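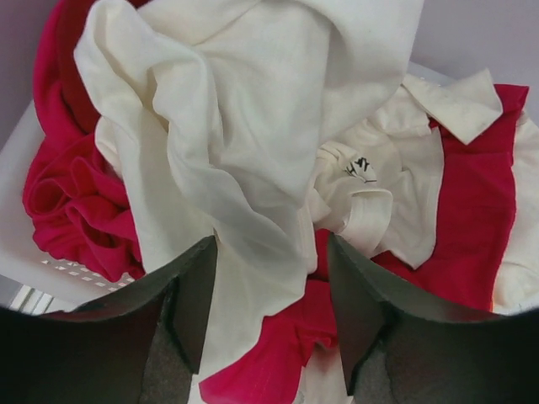 Red and white clothing heaped in a white laundry basket.

Stotdale's secondhand bookshop to reopen in bigger quarters
February 15, 2024

Readers in Stotdale who have been missing their Saturday-morning sort of browsing (whatever day they happen to do it on) will be glad to hear that Wojcik Books is coming back, and coming back with a good deal more elbow room than it had before. The shop closed its old door on Ulevent Street in January, when the lease ran out, and has spent the weeks since then packing, hauling and shelving its way into the former shoe store on the corner of Rimance Lane.

The old place was much loved, but it was a squeeze. Anyone who ever tried to get past another customer in the mystery aisle will remember the little sideways shuffle it took, and the paperbacks that came down on your shoulder if you did it wrong! The new shop has 14 full-height bookcases along the walls, a proper children's room at the back with a low window seat, and a wide front table that will be given over to short story collections and comic novels for the opening month.

Nearly 3000 books made the trip across town, most of them used paperbacks in good, readable condition, along with a small locked case of older hardbacks. Another 1000 or so titles were bought from a house clearance over the winter and are still being priced, so regulars should expect the shelves to keep changing well into spring. The shop says that humorous fiction, always its quickest seller, has been given two bays of its own, with the school stories and the country-house comedies side by side at last.

Prices are staying where they were. Most paperbacks will be $3, with hardbacks marked individually inside the front cover in pencil, just as before. Store credit slips from Ulevent Street are still good, and that includes the old yellow ones that some of us have been using as bookmarks for years.

Trade-ins will start again once the clearance books are on the shelves. Until then the shop kindly asks people to hold on to their boxes at home, and please not to leave them on the step, where the rain gets at them. Textbooks, encyclopedias and magazines can't be taken at all.

The doors on Rimance Lane open at 10 in the morning, and there will be coffee and lemon cake by the register for as long as both hold out. Parking is free in the lot behind the building, and the side entrance has a ramp.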